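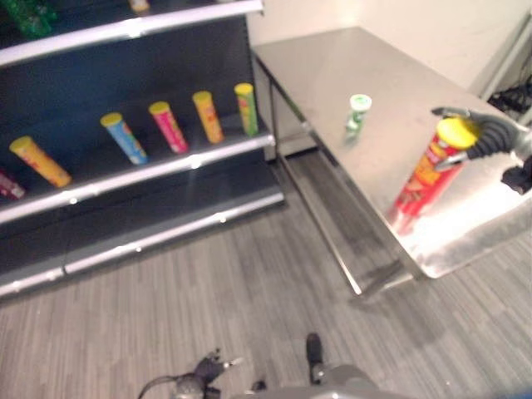

머리 카메라 영상. 빨간 원통형 과자 캔을 테이블 위에서 잡고 있는 손.

Sturkholm 선반-테이블 데이터

Sturkholm은 매장용 선반과 스테인리스 테이블 사이에서 원통형 과자 캔을 옮기는 동작을 모은 원격 조작 데이터입니다. 모방 학습 정책을 학습시키는 목적으로 만들었습니다. 수집은 Flalto에서 하였고, 변환 도구와 뷰어는 Gemel 저장소에 따로 있습니다. 한국어 문서와 영어 문서의 내용이 서로 다를 경우에는 한국어 문서를 먼저 수정하므로 한국어 쪽을 기준으로 보아 주십시오.

배포본 내용

배포본에는 에피소드 63개가 들어 있습니다. 에피소드 하나는 조작자가 시작 신호를 누른 때부터 종료 신호를 누른 때까지의 기록입니다. 길이는 서로 다르고, 앞뒤의 정지 구간은 자르지 않았습니다. 정지 구간을 빼고 싶으면 로더에서 trim_idle 옵션을 켜십시오. 기본값은 꺼짐입니다.

에피소드 폴더 안에는 카메라 영상, 관절 상태, 손가락 명령값, 지시문, 그리고 meta.json 파일이 있습니다. 지시문은 조작자가 수집 전에 받은 문장을 그대로 저장한 것입니다. 예를 들면 "빨간 캔을 테이블에 놓으세요" 같은 문장입니다. 같은 동작에 대하여 표현이 조금씩 다른 문장이 있으며, 일부러 통일하지 않았습니다.

작업의 종류

작업은 2가지입니다. shelf_to_table은 선반에서 캔을 꺼내어 테이블에 놓는 작업이고, table_to_shelf는 그 반대입니다. 선반의 캔은 색이 여러 가지이고 똑바로 서 있는 것도 있고 기울어진 것도 있습니다. 에피소드 사이에 캔을 다시 줄 맞추어 세우지 않았습니다. 그러므로 초기 배치는 에피소드마다 다르다고 생각하여야 합니다. 테이블에 있는 초록색과 흰색의 작은 용기는 조작 대상이 아니며, 방해 물체로 취급합니다. 이 용기를 건드린 에피소드는 meta.json의 contact_other 값이 true입니다.

카메라

머리 카메라는 선반과 테이블을 함께 보는 시점이고, 손목 쪽 카메라는 손가락 끝을 가까이에서 보는 시점입니다. 두 시점의 시각은 같은 기준 시계로 맞추었으나, 프레임 단위로는 최대 2프레임 차이가 날 수 있습니다. 이 차이가 문제가 되는 경우에는 timestamps.csv를 읽어서 직접 보간하십시오. 파일 번호만으로 짝을 맞추는 방법은 권하지 않습니다.

손목 쪽 영상에서는 손을 덮은 검은 천이 화면의 넓은 부분을 차지할 때가 있습니다. 천의 주름은 움직임에 따라 변합니다. 손가락 끝의 은회색 부분은 비교적 잘 구별되므로, 우리 팀에서는 손가락 위치를 확인할 때 그 부분을 기준으로 사용하였습니다. 반사가 있는 면 위에서는 손가락의 어두운 그림자 같은 상이 함께 나타납니다. 자동으로 만든 마스크가 이 반사까지 손가락으로 표시하는 오류가 있었고, 발견한 것은 손으로 수정하였습니다. 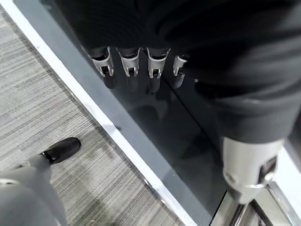
최종 수정: 11월 | 변경한 부분: 카메라, 알려진 문제

색 보정은 하지 않았습니다. 흰색 테두리와 금속 부분이 밝게 날아간 프레임도 그대로 포함하였습니다. 밝기 증강을 사용하는 경우에는 이미 포화된 픽셀이 있다는 점을 고려하여 주십시오. 왼쪽과 오른쪽을 뒤집는 증강은 사용하지 마십시오. 관절 값은 같이 뒤집히지 않고, 지시문에도 "왼쪽", "오른쪽"이라는 말이 들어 있습니다.

수집 절차

조작자는 시작 전에 양손을 열고 낮은 위치에 둡니다. 이 자세를 home이라고 부릅니다. home 자세가 확인되면 지시문을 받고 동작을 시작합니다. 캔을 놓은 다음에는 손을 캔에서 충분히 떨어뜨린 후에 home으로 돌아갑니다. 캔이 옆으로 누운 상태로 놓였어도 테이블 위에 있으면 shelf_to_table은 성공으로 기록하였습니다. 세워서 놓은 것만 필요하다면 final_pose 값이 upright인 것을 고르면 됩니다.
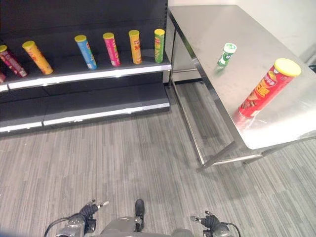 실패한 에피소드도 지우지 않았습니다. 배포본 가운데 10개는 success 값이 false이고, 이유는 fail_note에 짧게 적혀 있습니다. 대부분은 잡는 도중에 캔이 미끄러진 경우, 또는 옆의 캔을 밀어서 조작자가 스스로 중단한 경우입니다. fail_note는 조작자가 바로 적은 메모이기 때문에 맞춤법이 고르지 않습니다. 학습에서 실패 에피소드를 제외하려면 로더에 success_only를 지정하십시오.

라벨

접촉 시작과 접촉 종료 시점은 먼저 손가락 명령값으로 자동 추정하고, 그 다음에 사람이 영상을 보고 확인하였습니다. 캔이 손에 가려서 판단이 어려운 때에는 uncertain으로 표시하였습니다. 캔의 색 이름은 짧은 목록에서 고르게 하였는데, 분홍색과 빨간색, 주황색과 노란색의 구분은 라벨 작업자마다 차이가 있습니다. 색 이름을 평가 기준으로 쓰는 것은 조심하여 주십시오.

알려진 문제

일부 에피소드에서 손목 쪽 영상의 첫 프레임이 중복되어 있습니다. 로더가 자동으로 제거하지만, 직접 파일을 읽는 경우에는 그대로 나옵니다.

검은 케이블이 머리 카메라 화면 아래쪽에 자주 보입니다. 마스크에서 케이블은 robot 클래스가 아니라 background 클래스로 되어 있습니다. 다음 버전에서 바꿀 예정입니다.

선반의 아래 단은 이 작업에서 사용하지 않았습니다. 따라서 낮은 단에서 꺼내는 동작을 이 데이터만으로 배우게 하기는 어렵습니다.

Kozłowski 형식으로 변환하면 손가락 명령값이 손 하나에 값 하나로 줄어듭니다. 손가락별 값이 필요하면 원본 형식을 사용하십시오.

사용 범위

연구와 교육 목적의 사용을 허용합니다. 실제 매장 환경에서의 성능이나 안전을 증명하는 자료로는 적합하지 않습니다. 포장 디자인의 권리는 각 권리자에게 있으므로, 영상에서 포장 그림만 따로 떼어 배포하지 마십시오.

오류를 발견하면 Gemel 저장소의 이슈에 에피소드 폴더 이름과 시각을 함께 적어 주십시오. 화면 캡처는 없어도 됩니다.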